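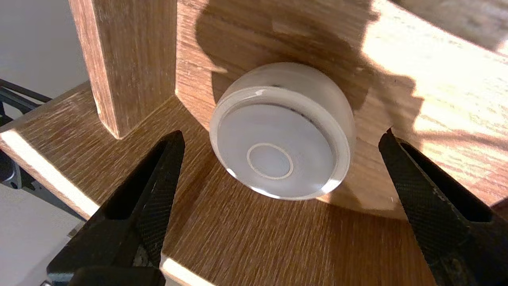
Table d'appoint ronde Riko (Furtado) : essai en chambre

Fabricant : Furtado
Modèle : Riko, finition chêne clair
Usage testé : chevet, téléphone fixe à demeure
Charge maximale annoncée : 25 kg
Montage : 4 vis, clé fournie
Durée de l'essai : de novembre à février

La Riko est vendue comme bout de canapé. Le catalogue Furtado la présente en salon, mais son gabarit la destine aussi au chevet, et c'est dans cet emploi qu'elle a été évaluée. Le modèle de comparaison est la Mova, que nous avions utilisée au même endroit l'hiver précédent.

Montage

La notice tient sur une feuille pliée. Les repères de perçage sont justes et les inserts bien alignés. Le serrage se fait par l'intérieur, tête en bas, sur une couverture. Une seconde personne est utile au moment du retournement, le corps cylindrique n'offrant aucune prise franche. La clé fournie est courte et marque les doigts ; une clé six pans ordinaire convient. Un resserrage a été nécessaire après deux semaines, aucun depuis.

Implantation

La table est placée dans l'angle, près de la tête de lit. Le contact avec le mur se fait en un seul point, propriété commune à tous les plateaux circulaires. L'espace perdu de part et d'autre est réel, mais il laisse passer les câbles sans qu'il faille écarter le meuble. Sur une table carrée de même encombrement, il faut prévoir un recul ; nous avions laissé 70 mm derrière l'ancien chevet pour loger une fiche coudée. 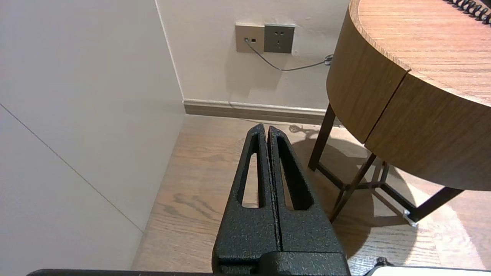

Table Riko et prises murales. Le câble gris part de la prise de gauche.

La position des prises est à relever avant l'achat. Lorsqu'elles sont situées au-dessus de la plinthe et à l'écart du meuble, le câble pend en avant du mur et reste apparent. La Riko n'y remédie pas : ni passe-câble, ni encoche, ni clip. La Mova possède une encoche arrière, étroite mais suffisante pour un cordon téléphonique. À ce niveau de prix, l'absence d'un simple perçage est un défaut de conception.

Nous avons essayé les attaches adhésives Bornix, posées à l'arrière du corps. L'adhésif tient mal sur une surface courbe : deux attaches sur trois se sont décollées dans le mois. Les modèles à base souple de la même marque se comportent mieux. Pour un surplus de longueur, le plus simple reste de lover le câble et de le lier. 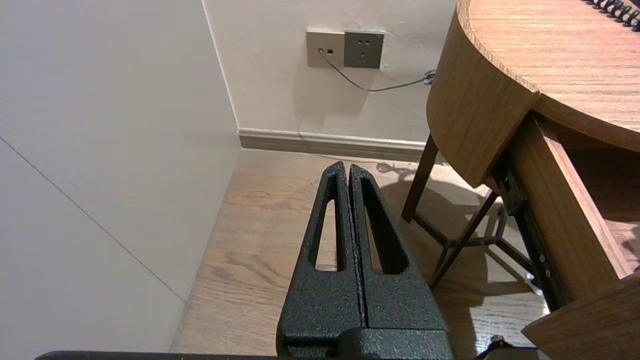 Un lecteur de notre essai de la Mova objecte que percer soi-même le fond d'un chevet prend cinq minutes avec une scie cloche, et qu'un passe-câble d'usine tombe de toute façon rarement en face de la prise. L'argument est recevable pour un meuble hors garantie. Les conditions de vente de Furtado excluent en revanche toute pièce modifiée, et le chant d'un perçage brut reste à protéger.

Plateau

Le bord relevé constitue le principal avantage du modèle. Il arrête un crayon ou un tube de crème et empêche un appareil léger de glisser lorsqu'on tire sur son cordon. Il gêne en contrepartie le nettoyage : la poussière se loge au pied du rebord, où un chiffon plié passe mal. Un pinceau plat donne un meilleur résultat. La rainure en arc à l'avant du plateau pose le même problème et demande un passage séparé.

Le vernis est mat. Les traces de verre s'enlèvent à l'eau claire si elles sont essuyées dans l'heure. Une goutte de café laissée la nuit a produit une auréole encore perceptible en lumière rasante. Le fabricant indique une tenue à l'abrasion de 1 000 cycles sans préciser la méthode, ce qui rend la valeur inexploitable.

Un téléphone filaire occupe la moitié droite du plateau. Le combiné se décroche sans que la table bouge, y compris d'une seule main depuis le lit. La masse du meuble y est pour beaucoup ; la Mova, plus légère, se déplaçait sur parquet et avait reçu des patins antidérapants.
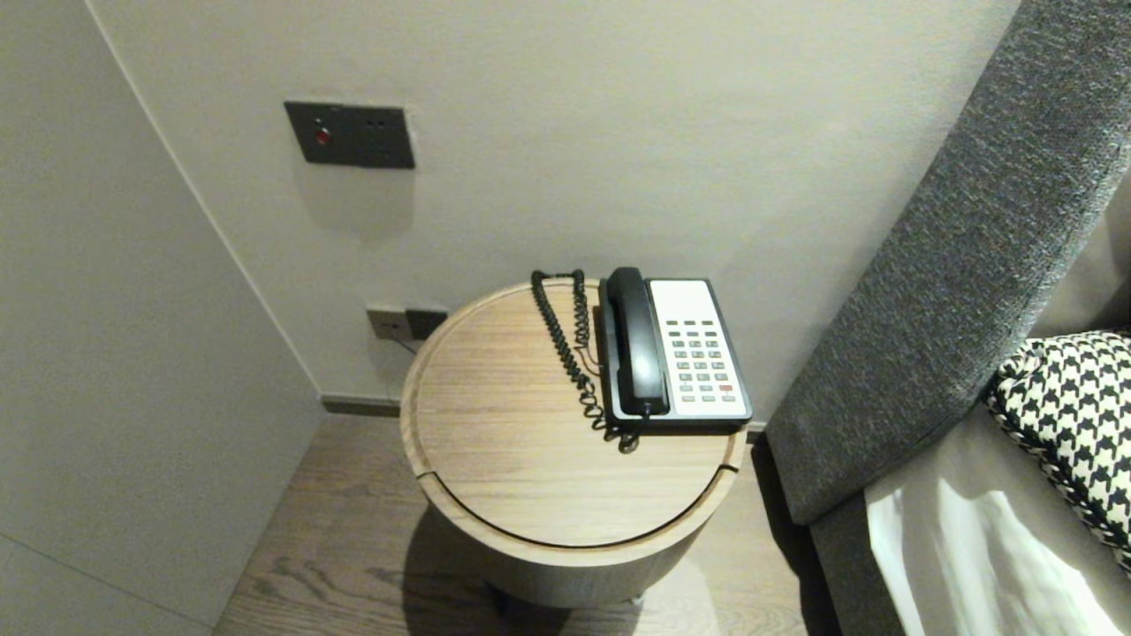 Téléphone en place, cordon spiralé rassemblé à gauche du socle.

Le cordon spiralé est l'élément le plus encombrant de l'installation. Il faut lui réserver la partie gauche, ce qui limite la place pour une lampe. Un modèle à pied étroit est à préférer.

Relevé des points

Stabilité : bonne
Finition du plateau : bonne, vernis sensible aux liquides colorés
Gestion des câbles : insuffisante
Entretien : moyen, rebord et rainure à traiter à part
Notice : claire

La Riko reste en service dans la chambre. Pour une lampe et un chargeur sur une prise éloignée, la Mova est mieux équipée, à condition d'y ajouter des patins.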